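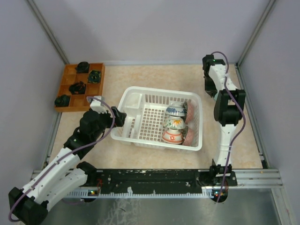

Druvier Twin-Arm Bench Cell, reviewed after one winter in a working dish room

I run the back of house at Trolholm, a lunch place with more bowls than sense. In February the owners put in a Druvier cell to do the racking, and I was asked for my opinion once it could no longer affect anything. So, my opinion.

It's a decent machine. Two arms, a rail across the front, walls on three sides, and a work surface that wipes down faster than anything else I own. It took us 21 shifts to get it racking bowls in a way the dishwasher liked. The first few went by at a pace I'd describe as thoughtful. A new hire who handled bowls like that would be sent home with a pamphlet.

What it's good at is bowls on edge, one after another, with no opinions about the radio. What it's bad at is anything we forgot to teach it. We own patterned bowls from several decades of other people's weddings, and every new shape means an afternoon of showing the arms what to do. The brochure calls this "onboarding."

Yamuna Bhat used to rack by hand and now minds the cell. Same pay for the first month, then a raise, after she pointed out that she was doing the machine's job and also the machine's homework. Her wrists are better. She misses talking to people, and says the cell is a poor listener but an improvement on the last supervisor. That was me.

We didn't cut anyone. We did stop replacing people who left, and the crew noticed that before management admitted it. If you buy one of these, tell your staff the plan on day one, including the part you don't like.

Gripes: the manual is dreadful, the beam across the front picks up scuffs, and the Grendus support line kept me on hold through an entire lunch rush. The stop button is excellent and gets used.

Four stars out of five from me. Yamuna gives it three and wants it known that she still racks faster.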